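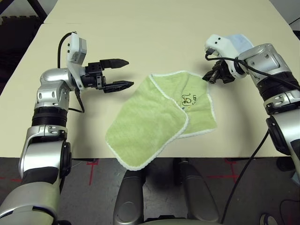
How to Request a Workplace Accommodation in Writing

You can ask for an accommodation out loud, and in the United States that counts. A written request is still worth the trouble. It gives you a date to point to, and it gives your manager something to forward other than their own memory of a hallway talk.

Start with what the job asks of you

Get your job description and read it with a pen. Mark the tasks your condition gets in the way of. Leave the others alone. If you have migraines and the overhead lights set them off, the task might be "reviews invoices at assigned desk," and the problem is the desk, which sits under the lights.

Decide what you want

Ask for something specific, and have a second choice ready. An employer doesn't have to give you the exact thing you name if something else would work as well, so it helps to know what you would accept. Common requests include a changed start time, a different chair, written instructions after meetings, captions on video calls, or a place to lie down at lunch.

Write the letter

Keep it to one page. You don't need legal terms, and you don't need to tell your whole medical history. This one was sent by Rodrigo Simões, who works in billing at Grotard and has an invisible disability that affects his sleep:

"I am writing to request an accommodation for a medical condition. My condition makes it hard for me to start work at 7:00 a.m. I am asking to start at 9:00 a.m. and work a full 8 hours. I am willing to talk about other options. Please reply in writing."

He didn't name the condition in the first letter. Human resources may ask for a note from your doctor if the need isn't obvious, and the note should cover the limits that matter for the request — your full chart is not their business.

Send it and keep a copy

Email it to your manager and to human resources. Save a copy somewhere other than your work account, in case you lose access.

Follow up

If you hear nothing in two weeks, reply to your own email and ask for a meeting. After any meeting, send a short note that lists what was said and who agreed to do what. If the answer is no, ask for the reason in writing and offer your second choice.

Rodrigo sent his letter in February and had the new hours in March. He still keeps the email thread in a folder at home.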